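Mutmont butter

Mutmont butter is a salted, cultured butter made in the hill district of Mutmont and in the neighbouring parish of Cunholm. It is sold in flattened round pats and is known for a sharp taste and a firm, slightly crumbly texture. Most of it is eaten locally.

History

Butter was made on nearly every farm in the district until the railway reached Cunholm and milk could be sold fresh to the towns. The number of makers then fell sharply. By the time the Mridha dairy opened on the Plerholm road, only 9 farms still churned for sale. The dairy's first manager, Dinesh Wickramasinghe, bought cream from all of them and kept the older method of souring it before churning.

The dairy closed its Plerholm road building after a flood and moved uphill to Mutmont village, where it remains. Karthik Dissanayake ran it for seven years before handing over to Dilruba Begum.

Production

Cream is left to sour for two nights in covered crocks. It is churned early in the morning, drained, and washed three times in cold spring water. Salt is worked in by hand with ribbed paddles. The pats are then pressed in shallow moulds and wrapped in greased paper. Buttermilk left from the churning goes to bakers in Cunholm, who use it in a flat griddle bread.

Spring butter, made from March onwards when the cows return to grass, is a deeper yellow and softer than winter butter. Winter butter is preferred for pastry.

Storage

Before homes had electricity, the pats were kept in brine in stone jars, set on the floor of a north-facing larder. Butter stored in this way was expected to last the winter, though the outer layer was often scraped off before use.

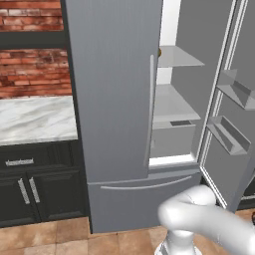

Butter takes up the smell of onions, fish and strong cheese very easily, so it is normally kept wrapped or in a lidded dish. Cultured butter keeps a little longer than sweet cream butter, and salt slows spoilage further. For spreading, a small piece is usually taken out an hour before a meal. Frozen pats keep well for several months but tend to crumble once thawed.

Use in cooking

The butter is eaten on oatcakes and boiled potatoes, and is the main fat in Cunholm shortcake. The food writer Lucinda Greenberg found it too salty for sponge cakes and advised leaving out any other salt in the recipe.

Butter fair

A fair is held each summer in Mutmont village, with prizes for farm butter, moulded butter and griddle bread. The record attendance is 2683. Asuka Amano won the moulded butter class three times with designs of barley and thistles.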